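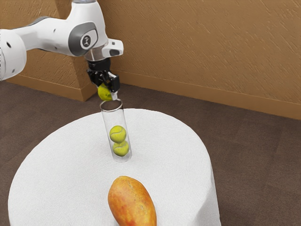 I finally made it to the open day at the Kirnard cider mill, the one I keep missing every September, and I'm still finding bits of apple in my jacket pocket. We got there a little after nine on Friday, which I figured was early. The gravel lot was already full, so we parked by the Flasport road and walked up past the orchard.

The tour starts in the washing shed, where the apples come down a water channel and you have to shout to be heard. After that it's the press room, and oh, the smell! They still run the old rack-and-cloth press for open day, stacking up layers of pulp wrapped in cloth until the whole thing sags and drips on its own.
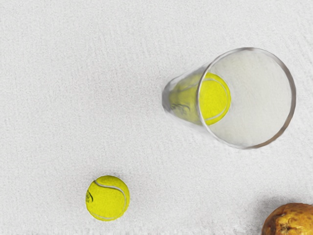 Then the pressure goes on and the juice really pours. I got a taste straight off the press and it was sharper than I expected, almost lemony, because the first pressing is mostly an apple they call Osman. The sweet ones don't come in until later in the fall.

Downstairs is the cellar, and I'd bring a sweater. The biggest tank holds 3,609 gallons and was built right there in the room, so it's never coming out in one piece. Our guide let us put an ear to one of the barrels to hear it fizzing. I could have stayed there all morning, but there were 106 people signed up and the next group was coming down the stairs.

A few notes if you're going next year:

Tours run every half hour and last around 40 minutes. Sign up at the gate before you do anything else.

Lunch is in the barn. Get the onion pie — it was gone by one o'clock.
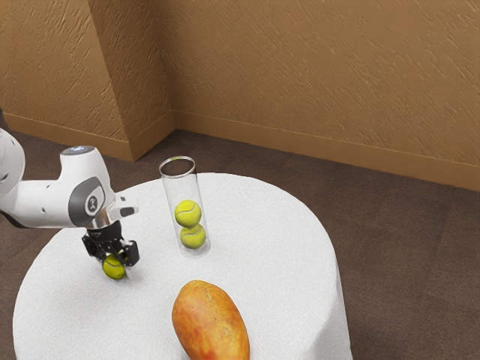
The shop takes cards now, but the doughnut stand outside is still cash only.

I came home with 4 bottles, 2 of the dry and 2 of the Clunura blend, which is the cloudy one with pears in it. We opened a Clunura that same night and I liked it a lot more than I did in the tasting line, where I'd just had something very sweet.

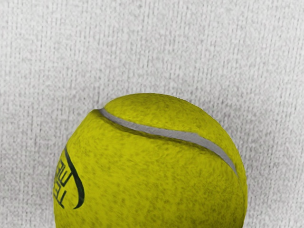
Mirjam Jansen wrote to me afterward that I should have let it stand in the fridge for a day first, and that the dry is better with cheese anyway. I've got one dry left, so I'll try it her way this weekend.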